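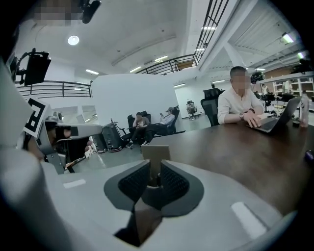
First full day in the new Stotow space and I can't get over how much light there is! We were in a basement unit in Grarton for 4 years, so all this white still makes me blink. High ceiling, fluorescent panels up there, and a mezzanine with dark metal railings wrapping round the place – I keep wanting to wave at people from it.

The screen on its swing-out mount is my favourite bit so far. Small things, I know.

Walked the whole building before lunch, 32 steps from the front door to the kettle. In Grarton it was 3 and you could hear it from every desk.

Next job is plants. Someone at Govotby does big trailing ones and I think they'd look brilliant hanging off a railing. Any that cope without a window nearby?

Also very open to lunch tips round here. Had noodles from Quách today and will be going back tomorrow – get the chilli oil!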